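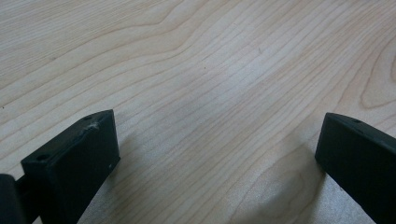
New tables for the Witbridge reading room

Regulars at the Witbridge community library will find something different under their elbows this month. The old reading room tables, which had served through a great many crosswords, homework evenings and (let's be fair) spilled cups of tea, have gone, and in their place stand nine new ones with pale wood tops, fine in the grain and a good deal kinder to the eyes on a dark November afternoon.

The tables came from Keskin, the furniture workshop over in Julterside, and were carried up the front steps one at a time by Costel Stoica and Petrică Preda, who had them all in place before the doors opened at 10. Anyone who has ever tried to get so much as a baby carriage up those steps will know what sort of a morning that must have been!

"I wanted something light," said Zinhle Mathebula, who runs the library. "The old tops were so dark that you'd put down your glasses and spend five minutes looking for them. With these you can follow the grain from one side to the other, and no two are quite the same. I've already got a favorite, and I'm not telling anyone which it is."

The room now seats 36, with four chairs to a table, and the big lamps have been moved a little closer to the windows so that the glare doesn't fall right where people want to rest a book. There was some talk of putting green cloths over the tops to protect them, but that idea has been dropped for now, and most people who have stopped by the desk to give an opinion seem pleased about it. Coasters are kept in a tray beside the newspapers — please do use them — and children's painting will carry on in the back room, on the old folding tables, where a bit of blue here and there won't upset anybody.

Thulani Chauke, whose chess group meets in the reading room in the evenings, was one of the first to sit down. He thought the height was just right, though he would have liked the corners a touch rounder, having caught his hip on one on his way to the coat hooks.

As for the old tables, they haven't gone far. Two are at the Fumthorpe repair shed, where Ikechukwu Olaniyan is sanding them down for use as workbenches, and the others are being offered to local clubs and families at $80 each. They are heavy, so bring a friend and something with a flat bed. Ask at the library desk if you'd like one, and leave a phone number so that a pickup time can be arranged.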